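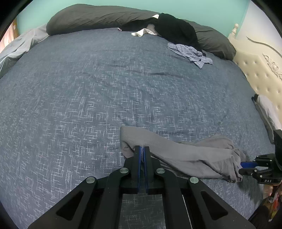
Ticket 71 - Laundry comes out of the Sotomayor dryer twisted and badly creased
Opened by: Zainab Odukoya, Udport house
Assigned to: Severino Lorente, Skekport appliance support
Opened: 22 October 2025
Status: Waiting on customer

Zainab Odukoya wrote:
Hello, and thank you in advance for your patience with me! We've had the Sotomayor dryer since January and were very happy with it until lately. Now everything soft and stretchy comes out wound up like rope, and I spend half the evening pulling things straight again. I've cleaned the lint filter, I've tried the gentle cycle, and I've sworn at it a little, I'm afraid. The display shows no error. Is something wrong with the drum, or is it me?

Severino Lorente wrote:
Hi Zainab, it's very rarely the customer, so please don't worry. A few questions. How full is the drum when you start, does it still turn both ways (you can hear a short pause when it switches), and do your shirts go in with the knits? 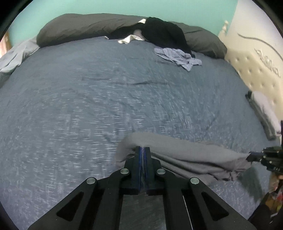
Zainab Odukoya wrote:
I would say I fill it to the top, because with a house like ours the basket never seems to get any emptier and I like to be done in one go. Shirts and underthings all go in together, yes. I do my sorting on the big bed, and you can see the blue-and-white striped shirt is every bit as crumpled as the rest, so it isn't only the stretchy things after all. As for the pause - I stood and listened for a whole cycle with my tea and never heard one.

Severino Lorente wrote:
That helps a lot, thank you. Please try a half load on program 6, knits only, and take them out within 7 minutes of the end. Lay one piece flat before folding and let me know how it looks. If there's still no pause, I'll ask Saturnino Urquijo to come and look at the motor board.

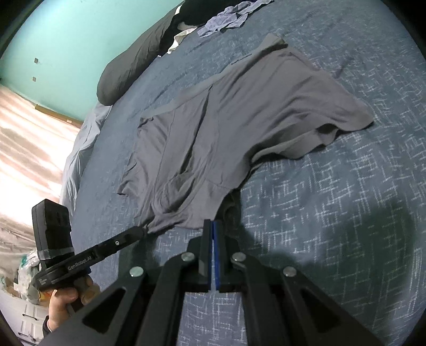 Gray boxer briefs laid out flat, waistband end still folded over.

Zainab Odukoya wrote:
Half load done, and no rope this time, which cheered me up no end! Still plenty of wrinkles to smooth out, though, and still no pause that I could hear. Mornings are best for Saturnino, and he should ring the side bell, as the front one sticks.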